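# Visita à casa Sorkside – dia de portas abertas

Em setembro fomos à Sorkside, que abriu as portas durante uma tarde para mostrar como se prepara o serviço de pequeno-almoço para hotéis. Éramos 17 no grupo, e a visita começou às 4 da tarde com um café na entrada.

A primeira sala é a do pão. Explicaram-nos que o pão chega da padaria Abella ainda de madrugada e que é separado por tamanho antes de ir para as mesas. Eu pensava que esta parte fosse muito simples, mas há regras para quase tudo: a distância entre as cestas, a altura dos pratos, o lado para onde fica virado o cabo da faca. A guia falou depressa e eu perdi uma parte, peço desculpa se alguma coisa ficou incompleta.

Depois passámos para a sala de montagem, onde se treinam as pessoas novas. Cada uma prepara 3 mesas seguidas e só depois recebe comentários. Os móveis são da Hokard e as cestas são compradas à Pludetti, em lotes de 80. Perguntei se não era melhor usar cestas de vime natural. Responderam que estas se lavam com mais facilidade – e isso conta muito, quando o serviço é todos os dias.

O pão às riscas na cesta escura, e uma superfície clara vista de muito perto.

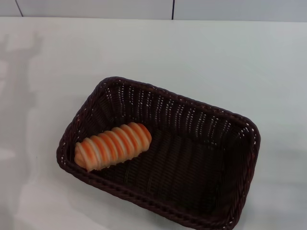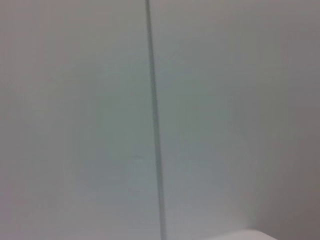 No fim houve uma prova de compotas, e a de figo foi a melhor para mim. A loja fica ao lado da saída e aceita só cartão, convém saber antes. Para quem vem de comboio, a estação fica perto, mas o caminho sobe bastante. Nós voltámos a pé e chegámos mesmo a tempo do comboio das sete.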